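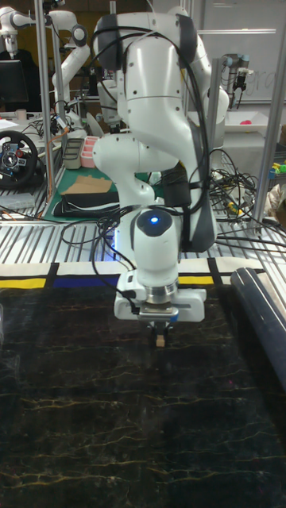

When will the Brustberg gravel pit start shipping?
Shipping is planned for February, once the new haul road to Wonby is paved.

The pit was bought last year by Peixoto, which also runs the clay works at Mevasberg. Its site manager met me at the gate at 7 a.m. and wanted to talk about drainage first.

"The old settling pond was too small," she said. "Every spring we had gray water in the ditch. We dug a second one before we touched anything else."

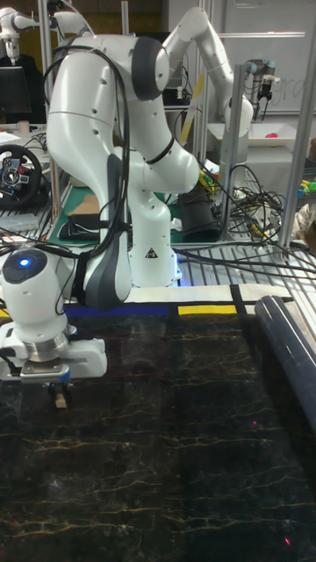 By Nigel Horrocks
Mining and Construction Reporter

The contract for the road and the crushing plant went to a single builder. The manager said two bids came in, and the cheaper one left out the truck scale.

"You can't sell gravel without a scale," she said. "So we went with the other."

The pit will employ 62 people at full output. Most of the hiring will be done in Wonby, where the county counted 526 households at last review.
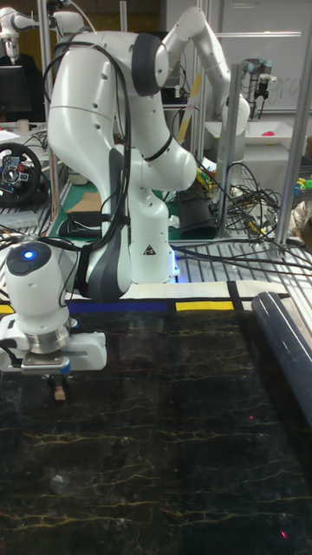 Some of those households sit close to the haul road, and trucks are what they ask about. Peixoto has agreed to stop hauling at 6 p.m. and to keep loaded trucks under 25 miles an hour through town. The manager would like to go later in the summer but has not applied.

"We said six, so it's six for now," she said.

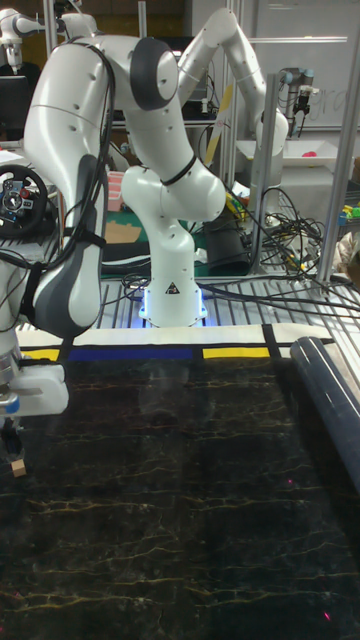
The permit allows digging on the north side only, up to a line 10 yards short of the creek. That line is staked at the corners, with nothing in between. The far edge of the black tabletop in the photo has a strip of white tape run along it, and the manager wants something as plain on the ground, probably a painted rail. The county will walk the line with her before the first load goes out.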